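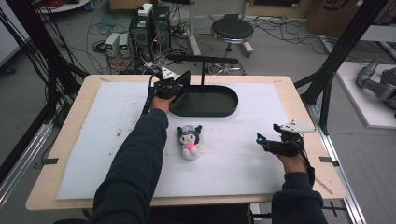 Handheld grippers, plush task, station 2

Thread: Handheld demos for the plush-to-tray task

kioko_lead
Posted 31st January

Status for the Kioko team. We have 151 demos of the plush-to-tray task with the handheld pair. I want 35 more before we retrain. Current policy gets the toy into the tray when it starts face up, and misses most starts where the hood points toward the operator. Opinions on what to vary next?

fkhaemba
Start pose. Everything in the first batch is the toy on its back near the middle of the foam. Rotate it between demos and leave the tray alone.

torque_spec
Disagree. The tray is set into the foam, so the policy can learn one fixed endpoint and ignore the image. Cut a second recess and alternate.

fkhaemba
If you change both at once you can't tell which one fixed it. The competition rules keep the tray fixed anyway. Section on the Nimimside page, under field layout.

torque_spec
That was last year's layout. The new draft allows the tray to shift up to 50 mm.

kioko_lead
Draft, not final. Final rules come out in April. Start pose first, tray second.

wren_b
Separate problem. I replayed the last session in Zotasau and the left gripper pose jumps when the wrist rolls inward. The right one is clean. Is anyone else seeing this on the left?

fkhaemba
Yes. Check marker visibility before you blame the filter. If you roll far enough the white plate goes edge-on to the camera. Keep the roll small during the approach.

wren_b
Small roll makes the grasp awkward. The toy is soft and the ears fold into the jaws.

torque_spec
Grasp the body, not the hood. Also route the left cable back along the forearm. If it hangs off to the side it can pull on the wrist.

wren_b
Tried the cable. Jumps are smaller but still there. Uploading the log to the Vuston folder tonight.

kioko_lead
Drop any demo with a jump over 2 cm and note the count in the log. Faraji, can you write the start pose list?

fkhaemba
Yes. Eight headings, then face down. I'd still leave the second recess out of the foam until the rules are final.

torque_spec
Noted. I'll cut it in a spare sheet.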